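About Us

Pavik started with one broken robot and a borrowed workbench, and we still think like people who fix things. We look after simulated test cells: the rooms that exist only on a computer, where a mobile robot gets driven around before anybody lets it near a real sofa. Someone has to build those rooms, load the robot into them, keep the physics sane and repair whatever drifts out of line. That's us, and we love it!

Our longest running cell is called Kement. It's a small home with a bathroom, a sitting area and a dining space, and it has been in service in one version or another for four years. Lumturie Kos built the first release and still knows where every hinge lives (she can recite the folder names, which is a little scary). Ruth Bunting runs the maintenance side, and if you've ever sent us a bug report at 6 a.m. she's probably the person who answered it.

Every cell gets a full check before a customer's robot goes in. We start in the bathroom. It's small, it has shiny surfaces and a door, and trouble tends to show up there early.
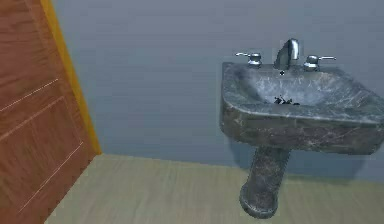
The check itself has 39 steps, and we do them by hand before the scripts take over. First come the collision shapes. A basin looks like a smooth bowl on screen, but the shape the physics engine uses underneath is much simpler, and if someone has been lazy it's a solid block. Drop a test ball in and it just sits on top as if there were a lid! So we split the bowl into pieces, drop the ball again, and keep going until it rolls down to the middle like it should. Then we look at the taps, one joint at a time, and write down the limits.

After that it's scale. We once spent most of June chasing a fault in a navigation stack that was perfectly fine. The doorway had been imported a little narrow, and the robot was right to refuse it. Ruth added a step for doorways the same afternoon, and it's still step 3.

Tall thin furniture gets its own pass. Lamps are wonderful for this, with a wide base down low, a skinny pole, then a shade up where a raised camera might bump it. A planner that only looks at the pole will happily drive over the base. We check the footprint at floor height, again at bumper height, and again at the height of the sensor mast, and we compare the three against what the robot's map says is there.
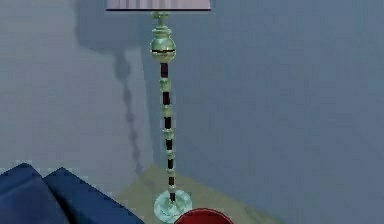

Kement sitting area: floor lamp, with blue cushions at lower left.

Lighting goes in the same session. We bake the shadows, look at them from the robot's own height, and re-bake if they swim when the camera moves. Lumturie is very fussy about this (thank goodness). A shadow that jumps can read as an obstacle, and then you get a robot parked in the middle of a clear floor, waiting politely for nothing.

Next we run resets. A cell has to come back exactly the same way each time, so we run 1000 resets overnight and compare where every loose object ended up. Anything that has crept goes on the repair list. Mugs are repeat offenders! Usually the fix is boring: the object was saved a hair inside the table, the engine pushes it out on load, and it lands a tiny bit further along. Lift it, let it settle, save again, rerun.
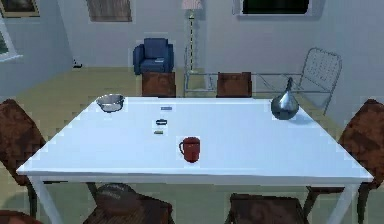
PAVIK | Cell Care Team

Our team is small and everyone does some of everything. New people spend their first weeks on dining tables, with all those chair legs and things to pick up, and by the end they can tell a bad friction value just by watching a bowl slide. We keep the repair log open to customers, including the embarrassing entries. Pririco, our in-house reset checker, came straight out of that log after Lumturie got tired of comparing spreadsheets, and Milošević is the version we're testing now, with support for doors and drawers.

If you have a cell that's misbehaving, send it over with the robot file and a note about what you expected it to do. A screen recording helps a lot. We read everything, and we really do enjoy the weird ones.

39 shares
4 comments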